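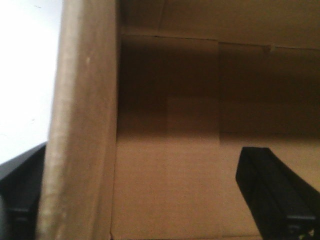
Demonstration teaching

Demonstration teaching is a method of programming a robot in which a person performs a task through the machine and the recorded motions are used to train its controller. It is used where a task is hard to describe in written rules, such as handling cardboard boxes, bags or cloth.

Methods

There are 2 main forms. In hand guiding, also called kinesthetic teaching, the operator holds the arm and moves it through the task while the joints offer little resistance. In remote control, or teleoperation, the operator works from a distance with a joystick, a handheld controller or a second arm whose movements the robot copies. Hand guiding needs little equipment, but the operator's hands and body may block the cameras. Remote control keeps the operator out of view - at the cost of a weaker sense of touch.

Recording

Each attempt is stored as an episode containing joint positions, gripper opening and camera images. A camera at the wrist is often used for work inside containers, where a fixed camera may lose sight of the fingers. Gripping the wall of an open box, for example, requires one finger inside and the other outside, and a small error in approach can bend the board.

Use at Tillance

The Tillance packing project, run by the firm Halvorsen under Špela Halilović, adopted remote control for its box handling tasks. Its operators train for 14 days before their episodes are accepted, and a recording session lasts no more than 8 hours, including breaks. Costel Kolev, who wrote the project's operator guide, advised that failed grasps be kept and labeled - a practice later extended to hand-guided work.

See also

Imitation learning
Teach pendant
Teleoperation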